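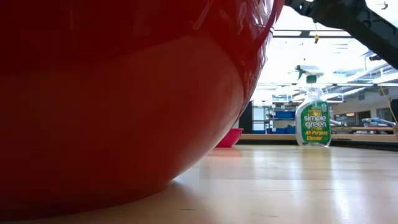

Curent：集会通知新规让步有限，核心条款仍未改动

2024年7月17日

民间团体Curent今日表示，Naroscombe议会同意把集会预先通知期由45天缩短，方向是对的，但现在就说问题已经解决，未免太早。

议会上周公布的修订稿删去了对迟交通知者的自动罚款，却保留了第六条，主管官员仍可凭“可能造成不便”一项理由改动集会的时间和路线。什么算不便，由谁认定，修订稿没有写。

Curent政策主管Gunhild Fogh说：“我们看了三遍，没有找到‘不便’的定义。议会说官员会合理行使权力。既然如此，把‘合理’的标准写进条文应该不难，可他们没有写。”

公众咨询共收到683份意见，据议会自己的摘要，其中589份反对第六条。摘要随后称各方意见“总体均衡”。Curent已去函要求说明这一结论从何而来，目前尚未收到答复。

修订稿还规定，预计超过1000人的集会须由主办方承担部分清洁费用。议会称金额“适度”，但没有公布计算方法。Curent法律顾问Villads Bundgaard指出，小型教会、工会和居民团体很难在费用不明的情况下决定是否办活动，有些恐怕会干脆放弃。

邻近的Dralthorpe曾采用类似措辞，当时同样承诺从宽执行，后来一场静默守夜被要求改到镇外停车场举行。

修订稿将于9月交付表决。Curent要求议会在此之前删去第六条，或至少列明适用情形和申诉期限，并公开全部咨询意见。

媒体联络：Curent新闻办公室，Halldóra Hjaltested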